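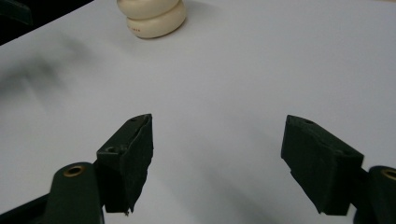

Amarachi Nwachukwu writes that she has used the Padier floor cushion at her low tea table for two winters, and the filling still comes back every morning after she shakes it.

Search products
Enter keyword or item no.

Sunesby Padier Floor Cushion, round

The Padier is a firm cushion for sitting on the floor, for reading, tea or meditation. It is filled with buckwheat hulls, and you can change the height by yourself. Open the side zipper, take out one or two cups of hulls, and close it again. Keep the hulls in a dry jar — you may want them back later.

Diameter: 42 cm
Height when full: 14 cm
Cover: 100% cotton, removable
Item no.: 200

Care
Wash the cover in cold water and dry it flat. Please do not wash the inner bag. If the hulls become damp, spread them on a tray near a window and wait until they are fully dry.

Which one to choose
People with stiff knees usually prefer the full height. For shorter persons we recommend to begin with less filling. The Assefa model has the same cover but is filled with wool, so it feels softer and makes no sound when you move. The Utinus mat is sold separately and protects the ankles on a hard floor.

New orders leave our workshop from 12 July 2026. For questions about spare covers, please write to Hauwa Ibrahim at the order desk.

Print this page | E-mail this page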